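Storage Baskets for a Shared Table
Project report, Design and Materials, second term
Margit Lengyel
2023-01-29

The task was to choose a container for the small items that collect on our work table in the Nuvbridge building. I compared a wicker basket with the Moso plastic tray we already use. The budget was 15 dollars and the basket had to fit on the shelf by the window.

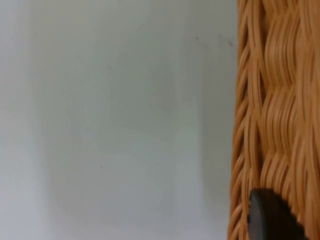

Weave was the first thing I looked at, as it decides what can be stored. Small parts get lost in an open weave. In ours the strands are thin and rounded and run side by side in bundles that cross over and under each other. The pockets between the raised parts are deep and dark, so I expect dust to be a problem there. The Moso tray can be wiped with a cloth. The basket needs a brush.

Weight was measured on the kitchen scale. The basket came to 600 grams and the tray to 912, which I had not expected. I repeated both measurements and got the same result.

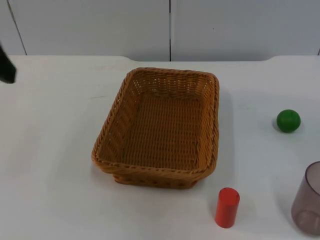 Hattar asked whether the basket would be better with a lid, given how much dust gets into the weave. I did not test this. A lid would go over the budget and make it slower to put things away.

I recommend the basket for balls, cups and blocks, and the tray for anything smaller. The next check is planned for May.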